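Fallalcombe Community Help > Workshop and Hobbies > Fixings and clamping

Clamping a sheet-metal bin to a wooden tabletop without it creeping

Posted by Clyde Holloway, Thursday, September 25, 2025

I have an open-fronted grey bin in folded sheet metal, with a tall back and angled sides, standing on a light wooden table. It holds painted wooden blocks, red and green, which are picked out and dropped back in all day. The bin must stay in one position. Mine moves. After 1000 drops it had shifted 10 mm towards the front left corner, and the drift was steady over the whole run.

At present it is held by clamps along the back only. There is a sheet of printed cardboard on the table, put down to protect the surface. The floor plate inside the bin has two round holes near the front edge, left and right, which I have not used.
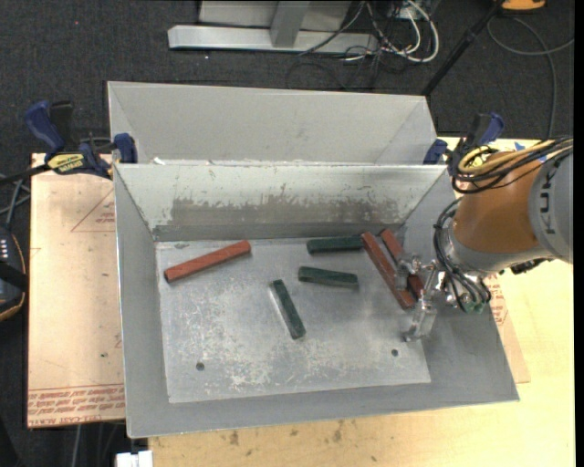 I would prefer not to drill the tabletop, as the table goes back to the Gevia store in January. Two things I would like to know. Does cardboard under a clamped load make matters worse? And is it sensible to use the front holes, or should I add more clamps?

Erlinda Mangubat

Take the cardboard out from under the bin first. Corrugated board crushes under load, and it goes on crushing slowly after you have tightened up. A clamp that was firm in the morning will have lost part of its grip by the afternoon. You can keep board on the rest of the table if you want the protection, but cut it back so that the metal stands directly on the wood, or on a thin sheet of hard rubber. I use 2 mm. Thicker rubber squashes and you are back where you started.

Second, all your clamping is at the back. The front edge is free to swing a little with each knock, and the rear corners act as a pivot. Two more clamps at the front would cure it if you have room for them. If they would be in the way of hands or anything else reaching in, use the holes. Fix the plate through them to a board wider than the bin, then clamp that board to the table at its outer ends. The table is not drilled and the front of the bin stays clear. Check first that the plate is fastened to whatever is beneath it. If it is only resting there, you will have fixed the plate and left the bin loose.

Retighten after 15 minutes, then again the next morning. Put a pencil line on the table along one side of the bin so you can see any movement.

Skulanlow

Double-sided tape. I did a tray of mine with the Ocampo carpet tape and it has not moved. Bit of a pain to get off the wood afterwards.

Clyde Holloway

Thank you both. I have cut the cardboard back and fitted 2 mm rubber. With no other change, it moved less than 1 mm over 249 drops. The plate turned out to be loose at one corner, so I will deal with that before making the board. I will not use tape on a table I have to return.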